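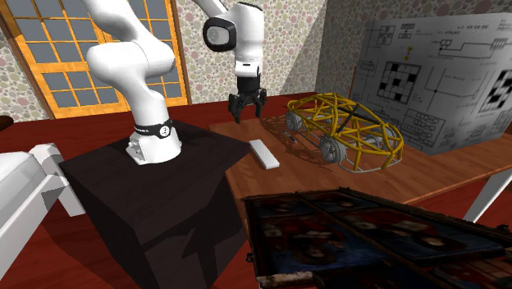 How many demos per task before you stop?

tetance_loan
I'm collecting pick and place episodes in sim for a small policy. 200 so far, all teleoperated, one task. Success sits at a level I don't like and I can't tell if I need more episodes or better ones. What do you all do?
Loan Âu

rivetbox
More. I wouldn't judge anything under 200 per task. Train again when you've doubled it.

Priltance_user
Disagree. We got further with 100 clean ones than with twice that recorded by tired people. Throw out any episode with a long pause in it.

tetance_loan
Pauses are probably my problem. I stop a lot to line up the fingers. 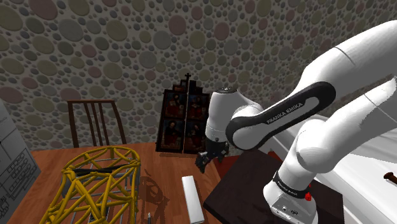
oldgantry
Randomise the room before you record anything else. Ours swaps wall textures, furniture and lighting every 10 episodes. Busy backgrounds are worth having - overlapping circles all over the wall, a yellow lattice throwing its shadow across the floorboards - and plain grey rooms taught our model very little.

rivetbox
That's a lot of rendering for a problem he may not have. Fix the lighting, get the grasp working, then add clutter.

tetance_loan
She, but fine. I do swap rooms already, only between sessions.

oldgantry
Then your policy can learn the session. Swap inside it. Covalis has a script for this, up to 5 rooms loaded at once.

Priltance_user
Lã does the same and crashes less. Still say trim the pauses first.

tetance_loan
Trimming tonight, will retrain and post the numbers.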